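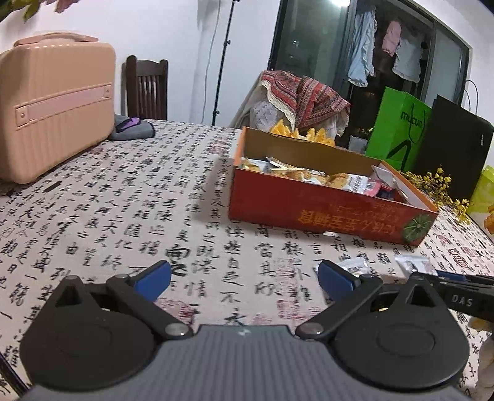

Print this page | E-mail to a friend

April 23, 2021
By Okafor

Got back last night from the open day at Boltwood and I'm still buzzing! We took the number 26 bus out, walked the last bit, and joined a group of 40 or so people who'd never held a gripper before either.

My favourite stop was the snack table. You hold the gripper in your own hand and pick things up with the two blue pads – wrapped snacks from a red-orange box, mostly – and the idea is that a robot can learn from how you did it. Little clear packets are harder than they look (mine kept skidding off across the calligraphy tablecloth). I had 2 turns and would have happily queued for a third.

The Nilla demo next door was slower, and the talk went on a bit, but the guide was lovely and answered all my silly questions about motors. Tea was good. Parking's dreadful, so take the bus.

They're running another one in September and I've already put my name down.

Related items
Plala: a wet afternoon at the robot fair
Nilla behind the scenes
What to wear on a factory tour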